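Worktop care: re-oiling the shared benches at Faltdale

The benches in the Faltdale workroom are due for re-oiling in April. Members have asked what the work involves and whether the same method can be used at home. It can, provided the surface is bare or oiled wood. Varnished and lacquered tops need a different treatment, which Younes Amrani will cover in a later issue.

Clear the bench completely and wipe it with a damp cloth, following the grain. Leave it overnight. Moisture trapped under oil shows up later as a cloudy patch, and the only cure is to sand back and start again.

Sand with 120 grit, then 180. Keep the paper flat on a cork block and work along the grain throughout. Do not chase a single deep scratch with the corner of the paper - it leaves a hollow that catches the light and holds spills. Sand the whole width of the board by the same amount.

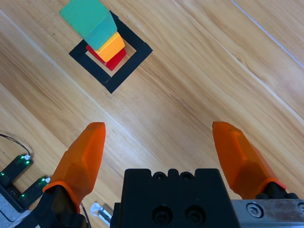
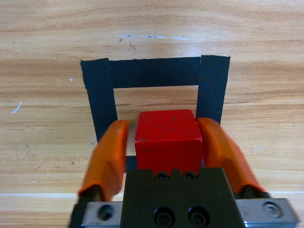 Black tape on light wood: a square with stacked blocks, then three strips forming an open outline.

Tape of any kind should come off before sanding. Pull it back low and slowly, at a shallow angle. Adhesive left behind can be lifted with white spirit on a rag, but the spirit must evaporate fully before oil goes on. Residue that is sanded instead of dissolved clogs the paper and smears.

Apply the first coat thinly with a lint-free cloth. After 5 minutes, wipe off everything that has not soaked in. Allow 8 hours before the second coat, longer if the room is cold. We have found 2 coats enough for the Musside benches, which get similar use. End grain takes more, so check it before putting the tin away.

Oily rags can catch fire on their own if left in a heap. Spread them flat outdoors to dry, or soak them in water and seal them in the metal bin by the door.

Jinlong Dong has the sanding blocks and is keeping the list of bench dates. Please give him four days' notice if you need a bench kept in use.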